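Votness Case Desk: file management for immigration advisers
Client files, form versions and deadline tracking for small practices

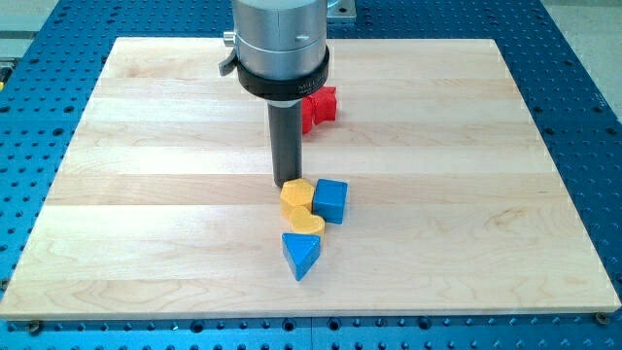 Efren Villanueva: We moved over in the spring with a backlog of visa extensions. What I wanted was one place showing which version of each form the client had signed, and it does that. The reminders needed some adjusting before they suited us.

Case Desk is a web-based record system for regulated immigration advisers, solicitors and accredited caseworkers. It holds the client's details, the documents they have supplied, the forms prepared for them and a dated log of everything sent or received. It does not give legal advice and it does not decide whether an application should be made.

What is in the standard licence

Client record. Names as shown on the passport, previous names, addresses with dates, family members and travel history. Information entered once can be carried into later applications for the same client. Carried-over answers are marked until an adviser has checked them.

Form versions. Each draft is saved with the name of the person who changed it. When a client signs, that version is locked. A later change creates a new version and the signed copy stays on the file.

Client approval. The client receives a read-only copy of the completed form through a private link and can approve it or send back corrections. Approval is recorded with date and time. Clients who do not use email can sign on paper, and the scanned page is attached to the version it refers to.

Deadlines. Leave expiry, appeal dates, biometric appointments and requests for further evidence are entered by the adviser. Case Desk does not work out statutory deadlines. Reminders go to the named caseworker and one supervisor.

Supervision log. Supervisors can open any file in the practice and leave a review note. Notes cannot be edited once saved, but a further note can be added beneath.

Document translation record. Original and translation are stored as a pair, along with the translator's name, contact details and signed statement.

Licence sizes

Corna: up to 3 users, 314 open files
Bautista: up to 48 users, no limit on open files

Closed files do not count towards the limit on Corna. Both licences include the same features, apart from branch offices, which are available on Bautista only. A practice can move from Corna to Bautista at any time and its records are kept as they are. Moving the other way is possible at renewal if the number of users and open files is low enough.

Access and security

Every user needs a personal login and 2-step sign-in. Shared logins are not allowed under the licence terms. Access can be limited by office, by team or by individual file, and a practice may restrict a file where there is a conflict of interest. The access record shows who opened a file and when, and can be exported for an audit.

When a member of staff leaves, their login should be closed by the practice administrator on the same day. Their past entries remain under their name.

Bringing in existing files

Records can be imported from a spreadsheet or from Wodley archive folders. We supply a blank spreadsheet with the column headings. Dates must be in day, month, year order. Scanned documents can be uploaded in bulk but will need to be sorted into the right client files by someone who knows the cases.

Su-bin Ko handles import enquiries and can look at a sample file before you order. Please remove client names and passport numbers from the sample.

Not included

Payment of government application fees
Interpreting or translation
Submission of forms to any government department
Checks on whether a client's documents are genuine

Ending a licence

Give notice in writing before the renewal date. The practice can download all files as PDF documents, with an index for each client. You remain responsible for keeping client records for as long as your regulator requires.

Page updated July 23, 2021. The next scheduled release is in December and will add a separate log for complaints.

Request a quotation | Download the import spreadsheet | Licence terms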